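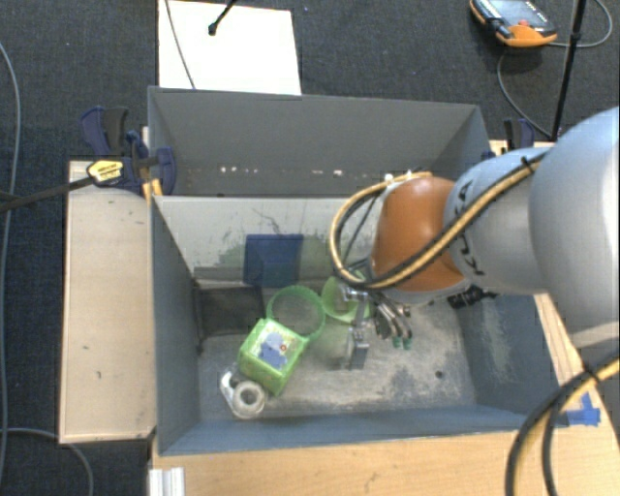
Page last changed: Wednesday, 4:40 p.m.

Home News Workshop Members Tool Hours Contact

Picking arm gets its bin at Gesow shared workshop

The bin-picking build at the Gesow shared workshop has moved off the drawing board and onto the floor. Ro-un Baek and Yu-na Yook began the project in August and now have the arm reaching into a gray bin set between wooden work surfaces.

The two members call the project Midel. They want an arm that can take mixed small items out of a bin and hand them over one at a time, so that donated parts can be sorted overnight.

The bin came secondhand and its floor is heavily worn. It is held with clamps for now. Baek said a bolted frame will replace them once the height is settled.

"We moved it twice already," he said. "I don't want to drill anything until we stop moving it."

The gripper has curved fingers with small green tips on one side and a flat metal finger on the other. Yook made the brackets over three weekends. The items used for practice include a bright green box, a blue box-shaped piece and a translucent green ring-shaped container. Yook said the see-through pieces give the software the most trouble, and she plans to add more of them.

Cabling is the other open job. The bundle along the arm is tied and left with a wide loop at the wrist so it can turn. Baek wants to shorten the loop after the next round of tests.

The software, named Yeon, logs each attempt. The log stood at 181 attempts when this item was written. The pair have set 4,000 as the mark to reach before they try the arm on real donations.

Parts supplier Prulley has lent the project 2 spare connectors on a short loan. Members who want to help with wiring can speak to Yook during evening tool hours. The carpeted area behind the bench is closed to foot traffic while the arm is powered.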